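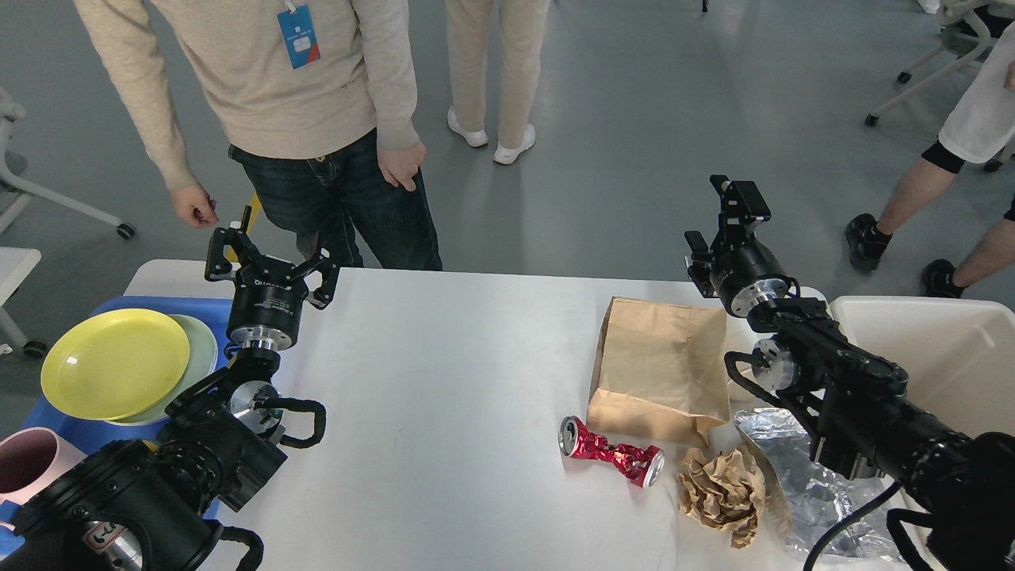 Chapter 4
Clearing the Table

I put off writing this chapter for most of February. The earlier ones (menus, portions, getting hot food to people while it's still hot) felt like proper subjects, the kind you can lecture on with a marker in your hand. Then I'd come to clearing up and think, well, what's there to say? You pick up the plates. You throw away the trash. Next chapter!

I changed my mind during a lunch service at Walance, the staff canteen where I ran the floor before I started teaching. We had 127 people through the door that day, and up to 400 items came back to the dish room, counting every fork and cup. The cooking went beautifully. Clearing took us longer than serving did, and when I went out back afterward I found two good bowls in the trash bag and a wad of greasy paper sitting in a bus tub full of clean spoons. I was pretty embarrassed. I'd trained that crew myself, and I'd spent something like an hour of the training on folding napkins.

So this chapter is about the table after the meal. By the end of it you should be able to look at a used table and say, before you touch anything, what gets washed, what gets recycled, what gets thrown away, and in which order you'll pick it all up. You should also be able to set up a clearing station that another person can use without asking you questions.

What you need from Chapter 3

You'll need the three zones we drew on the floor plan: service, return, and wash. If you skipped the drawing exercise (I know some of you did), go back and do it now, since everything here assumes you know where your return zone is. You don't need the section on hot holding.

4.1 Two kinds of stuff

Nearly everything left on a table belongs to one of two families. I call them keepers and goers. My editor wanted "reusable ware" and "post-consumer waste," and we settled on using my words in the text and hers in the glossary.

Keepers come back tomorrow. Plates, cups, bowls, trays, flatware, pitchers, the little dish the lemon wedges were in. They go to the return zone and they have to get there in one piece.

Goers don't come back. Paper bags, cans, foil, napkins, straws, wrappers. They can be crushed, squashed or crumpled and it usually doesn't matter, although we'll see in section 4.4 that it matters a little for cans – some recycling programs want them whole and some don't care. Check with yours. Ours at Walance changed its rules twice while I worked there.

It sounds too easy to need a name. The trouble is that a real table is mixed. A plate has a napkin stuck to it. A cup has a foil lid pushed down inside. Somebody has put their fork in a paper bag, for reasons of their own, and folded the top over. When you're in a hurry your hand treats a pile as one thing, and the whole pile goes wherever the first item was headed. That was how I lost the two bowls.

4.2 One family at a time

My rule is to clear one family, then the other. I go keepers first. Put a tray at one end of the table and the trash bin at the opposite end, so that you never reach across one to get to the other. Plates go on the tray in a stack, biggest on the bottom. Cups go on the tray beside the plates, standing up. A cup on its side will roll, and it'll pick the moment when you're turning a corner with the tray at shoulder height. When the tray is full, or when the table has no keepers left on it, the tray goes away.

Then the goers. By now anything still on the table is trash or recycling, and you can move fast. Open any bag before you toss it. I mean every bag! Feel the bottom of it. If it's empty you can use it to collect the small bits, which saves you a few trips to the bin. Cans go in their own container. Foil gets balled up so it stays put. Paper goes last, because a big piece of it is handy for pushing crumbs along.

Sofia Bakalis, who taught me this trade and who read a draft of this chapter, does it in the opposite order. She takes the goers first so the plates are easier to see and grab. I've argued with her over it for years. Her way is quicker on a table with lots of wrappers and only a few dishes, which is what you get at a takeout counter or an office lunch. Mine is safer where there's a lot of china. Try both in the lab and write down your times. What I won't let you do is mix the two and grab whatever is nearest, at least until you've passed the practical.

4.3 Before you start timing

The lab for this section uses the Thakur table layout from the back of the book, which has 11 items on it, all of them ordinary. Work in pairs. One person clears and the other keeps time and says nothing (harder than it sounds). Swap after each round and do 10 rounds each.

A few things to settle first:

Choose the tray end and the bin end, and leave them there for all your rounds.
Bin lids off. You need both hands.
Put a liner in the bin and have a spare one within reach.
Dry hands before you lift plates.
Write down mistakes as well as times. A keeper in the bin counts as two mistakes. A goer on the tray counts as one.

Students at the Flallow campus tend to be slow in the first couple of rounds and then speed up a lot, and right after that the mistakes start. Watch for that in your own numbers. When I ran the same lab at Ivel we plotted time and mistakes on one sheet of graph paper, and I'd like you to do the same. Keep the sheet. We'll need it in 4.6, where you'll redesign the return zone around whatever went wrong most often.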